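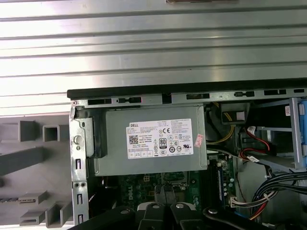
Skuvport's secondhand computer drive has passed its goal, and there's still a month to go! The drive set out in April to put 300 working desktops into homes around town that don't have one, and as of this week the number stands at 400. Zulema Barrientos, who runs the workshop side from the old Weltik store on the harbor road, is thrilled. Most of what comes through the door is plain office gear, like the Dell desktop with its case opened up, and she loves it for that. "People say sorry when they hand us a boring office machine," she said. "Please bring us your boring office machines! They come apart easily and the parts fit each other."

The towers and monitors arrive from all over – dental offices, a church, two insurance agencies that were moving to laptops, and a lot of hall closets. Drives are wiped first, at a separate bench near the front window, and donors can stay and watch if they like. After that each desktop gets cleaned, checked and given more memory if the shelf has any to spare.

Money has come in too. A bake sale and a Saturday-style street supper at Gernwood School raised $3,980, and the whole sum is going to keyboards, mice and power cords, the things people forget to donate (or hang on to, just in case).

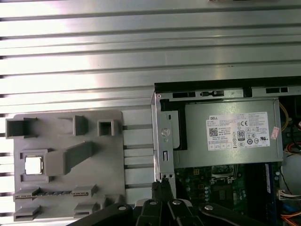
*A processor in its pocket on a light-gray parts plate.*

Families have been just as keen as donors. Agustina Paredes picked up a desktop for her two sons and her mother, who all share it at the kitchen table. Her mother got to it first. She has been typing up the family recipes, and she is already past the soups and well into the breads. "The boys have to ask Grandma for a turn," Paredes said, laughing.

The Skuvport library has joined in with beginner evenings on email, photos and spotting scam messages. The first two filled up so fast that a third has been added, starting at 6:30 p.m. in the upstairs reading room, with coffee. The ferry office is printing 2,000 flyers to hand out on the morning boats, so word should reach the islands next.

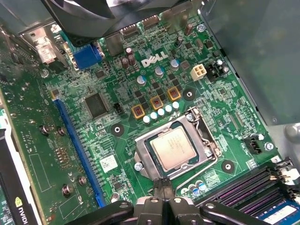
*Dell motherboard with the processor socket open.*

Desktops, flat monitors and cables of any kind can be dropped off at the old Weltik store until 7 p.m. Please tape the power cord to the machine. Printers can't be taken this time. Anyone who would like a computer can put their name down at the library desk.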